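Food Service Operations 1
Unit 6 handout: Planning a Cafeteria Line
Instructor: Kylie Ngata
Revised 2023-05-13

Read this before the site visit to the Dindenbridge campus cafeteria. Bring a printed copy, a pencil and a tape measure. The terms set off by colons are the ones used in the unit test.

1. What a line has to do

A cafeteria line moves guests past food, lets them choose, and gets them to a seat while the food is still at serving temperature. Most design problems come from one of these jobs getting in the way of another. A long display gives guests more to look at, and it also slows them down. A short display moves quickly but leaves the cook restocking pans all through the meal.

Start with the number of guests and the length of the meal period. The Dindenbridge cafeteria served 949 lunches in the week we will be using for the exercises. Most of those guests came in the first half of the meal period. A line planned for the average minute will be too slow in the busiest one, so use the peak figure whenever you have it.

2. Line layouts

Straight line: One counter, one direction, one register at the end. It is cheap to build and easy to staff. Every guest waits behind the slowest guest.

Bypass line: A straight line with a section set back, so guests who want only a cold item can skip the hot counter. It needs more floor depth than a straight line.

Scatter system: Separate stations for hot food, salads, drinks and desserts. Guests walk to whatever they want. It handles large crowds well once people know the room. First-time guests tend to wander, and signs have to be placed high enough to be read over other people's heads.

Carousel: A rotating set of shelves loaded from the kitchen side. You will see few of these. Repairs are costly, and a stopped carousel stops service.

For the exam, be able to sketch the first three from memory and mark where guests enter, where they pay and where the line is likely to back up.

3. Order of items

Put trays and napkins first. Flatware can go at the start or after the register. Placing it at the end cuts down on waste, as guests by then know what they need to eat with.

Cold food usually comes before hot food. Guests who pick up a hot plate first will lose heat while they choose a salad. Desserts are the exception in many commercial operations, where they are placed early because guests with an empty tray are more likely to take one. School operations often place fruit in that early position.

Drinks go near the end. A full cup carried the whole length of a line gets spilled.

4. Trays

Tray size sets the depth of the tray slide, the width of the tables and the size of the racks in the dish room. Choose the tray before ordering any of these. Students often do this backward in the design project and have to redo the floor plan.

Points to check when comparing trays:

Outside dimensions, measured across the rim.
Usable flat area, measured inside the rim.
Weight when empty.
Surface grip when wet.
How the trays stack, and whether air can get between them to dry.
Highest temperature the maker allows in a dish machine.

The outside and inside measurements can differ more than you expect. Lay out the largest plate, the bowl and the cup from the menu inside the rim before deciding that a tray is big enough.

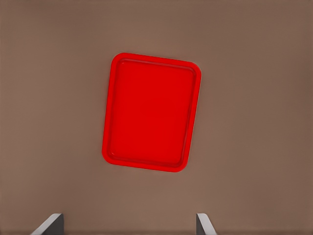

Figure 6.1. Red plastic tray with rounded corners and a raised lip.

Color is partly a management choice. Some operations use one color for general service and another for meals prepared for guests with allergies. If you use a color code, write it down, post it in the kitchen and the dish room, and keep it the same on every shift. A code that changes from one shift to the next is a hazard.

Going without trays is also an option. Guests take less food per trip and there is less to wash. On the other hand, more trips are made through the line, and guests with limited mobility may have trouble carrying separate dishes. Keep some trays available on request.

5. Tray slide

The slide is the shelf that guests push the tray along. Solid slides are easy to wipe. Tubular slides let crumbs and liquid fall through to the floor, which then has to be cleaned during service. A slide set at a height of 34 inches suits most adults standing at the counter. Check the current accessibility rules for your area before settling on any height, and use a lower slide for young children.

Avoid corners where you can. If the line has to turn, allow enough depth at the turn for a tray to swing around without tipping.

6. Dish return

Place the return on the way out, away from the entrance. Guests carrying used trays should not cross the path of guests carrying full ones. Allow space for several people to stand at the return window at once, and provide bins for paper and food scraps before the window.

Worn trays should be pulled during the wash. Look for cracks along the rim, deep knife cuts and warping. Cuts hold food soil and are hard to sanitize. A warped tray rocks on the table and will not stack properly.

7. Exercise for the site visit

Work in pairs. Leonilde Henriques, the cafeteria manager, will meet us at the loading entrance and take the group through the kitchen first.

a. Sketch the line and name the layout.
b. Measure the tray slide height and depth.
c. Measure one tray, outside and inside the rim.
d. Time 13 guests from tray pickup to register. Record each time separately.
e. Mark on your sketch where guests stop or turn back.

Hand in the sketch, the measurements and one page of comments. The redesign project is due in June and will use the same measurements, so keep a copy.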